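10 January 2022

Home at last from Clestgate, with my feet up and the heating on. The bus was 3 stops late leaving me off because I was daydreaming about soup — my own fault entirely — and I had to walk back along the river in the wind. Still, the light was lovely, all pink over the mill roofs, and I didn't mind so much once I'd got going.

I've promised myself a quieter month after December, when I seemed to be feeding somebody every night. Soup, then, and plenty of it, with far more garlic than my mother would have called decent.

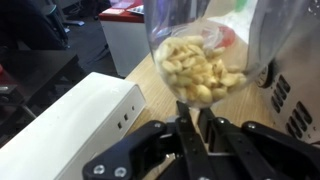 Garlic, already peeled, in its plastic cup.

I finished the library book too, all those long evenings in the lighthouse, and I was so sorry to close it that I went straight back and read the first chapter again. I do that with the good ones. 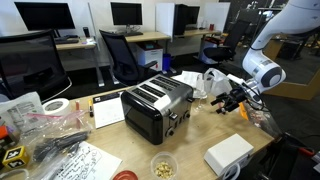

Tomorrow I want to write to my sister properly, a real letter with pages to it, and tell her about the walk and the book and the new curtains (still not hemmed!). I must look for stamps first. I think they're in the blue drawer, under the birthday candles.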